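Limness club log: two arms, two books
2022-12-09

Picking up where the April post stopped. The club spent the fall term on the shelving task for Limness, our two-arm entry. The rules ask for books to be moved from a table to a small shelf, using both arms, with no fixture holding the books in place. We have been practicing with paperbacks because they bend, and bending is where our grasp planner fails.

The first approach was one arm only. A closed two-finger gripper can push a book but cannot get under it, so the planner kept sliding the stack instead of lifting it. We then split the job. One arm presses down to hold the stack, and the other waits open until the contact force settles. The settle time is set to 660 ms. Anything shorter and the second arm starts while the first is still correcting.

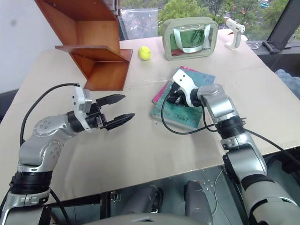
Maximiliano Quiroga thinks the pressing arm should let go much sooner, and that we are hiding a bad friction estimate behind a long wait. He would run the whole thing with a timer of 31 ms and fix whatever breaks.

I tried a shorter wait, though nothing that short. The top book turned under the finger and the planner lost its edge. The friction estimate is bad, he is right about that, but the wait stays in until the new one is tested.

The second approach is a side grasp. Both grippers come in low from opposite sides, fingers open, and close on the short edges of the top book at the same time. It needs the two arms to agree on where the table is. Ours disagreed by 2 mm after the last calibration, enough for one finger to ride up on the cover.

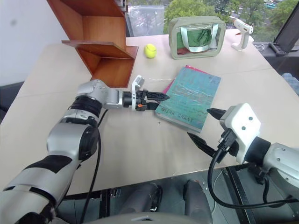
I moved the calibration step to the start of every session and wrote the result to the log file, so a bad offset now stops the run before the arms move. The log holds almost 2,000 attempts. Most of them are useless for tuning, because the early ones did not record finger width.

Still open: cable slack at full reach, the new friction estimate, and a release height for the shelf. The code is in the Dawber branch. Please do not merge it into Manura until the offset check has been reviewed.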